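News > Campus > Community

Campus Home | Stories | Events | Alumni | Contact

A hand-built cedar rowboat has found a permanent home in the front lobby of the Brumach College library, and it is a beauty!

The boat was made by Kolbrún Kirkegaard, who graduated from the college's education program and now teaches boatbuilding at the Hafþórsson workshop across the river. She worked on it over three winters, shaping the planks by hand and fastening them with 2,353 copper rivets – she kept a tally in pencil on the workshop wall.

"I learned to row on this river before I learned to ride a bike," Kirkegaard said at the unveiling in March. "Having her here, where students walk past every day, makes me so happy."

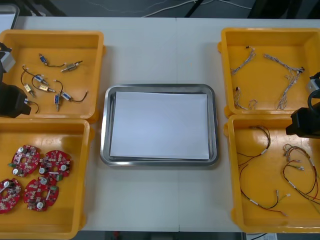
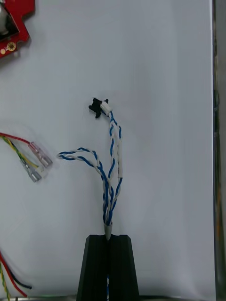
Librarian Jytte Lauritsen led the effort to bring the boat to campus. Alumni gave $3,167 toward the oak display cradle, and seven students from the rowing club carried the hull up the front steps on their shoulders, with a good crowd cheering them on.

Lauritsen has set up a shelf of river histories and old regatta programs next to the bow, and visitors are welcome to borrow from it. She is also collecting stories from anyone who rowed or paddled the river as a child – a paragraph or two is plenty, and family photos are a bonus.

Kirkegaard will be back in April to give a noon talk on steaming and bending planks, with samples to pass around. Admission is free, and the boat can be seen whenever the library is open.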